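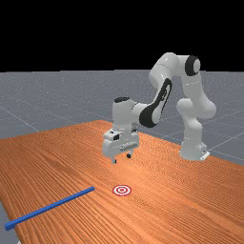

Alasdair reckons I'm steering too fast, and that if I jerk the stick about the arm will only learn to jerk. Slow down, he wrote, and start over if you fluff it. Easy for him, he's off to Jirkmont till June.

8 Sep 2024. Whole day on the blue bar. Remote control, simulator only, bar to the red and white target, again and again. Want 320 good runs before Aušra trains anything on them. Nowhere near. Keep coming in too high with the fingers, then overcorrect. Wrist sore.

Tried it slower after tea. Boring but smoother, I think. Binned 4 from this morning, one where I sneezed. Forgot to save 2 more, idiot.

Must ask Uriel wether the half-misses count. Bins out tonight. Ring Mum. No more coffe after six.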